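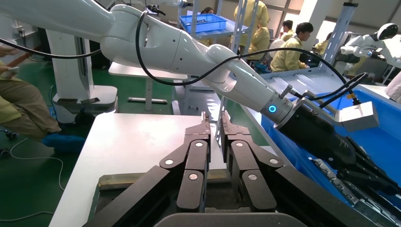
5/10/26 - Blue bins and the rack

Started on the bins today. I had put it off long enough. The blue plastic ones have turned into the place where anything without a home ends up, and the metal trays with the slots get dropped in on top, so whatever is underneath stays there.

My rule was one bin at a time, tray out, everything sorted, tray back in. I got through 5 before lunch. Most of it was short lengths of cable and packing foam from the Sellitz order. I kept the cable and threw out the foam.

The white tables took longer than the bins. The wooden strip along the near edge collects grit, and a cloth only pushes it along. I used an old toothbrush in the end, which worked fine. The green floor got a sweep but no mop. It needs one.

After lunch I moved on to the shelving rack. I want the blue crate on the upper level to hold spare smocks and shoe covers and nothing else. The last box of shoe covers from Hidside was size small and tore at the heel, so I wrote to Shiferaw to ask for their price on the large. No answer yet.

Labels are still to do. I have 15 left on the roll and need more than that - will order tomorrow with the tape.

Home late, feet sore. Soup and bread for dinner. Ten bins left, and I would like them finished before the November stock check.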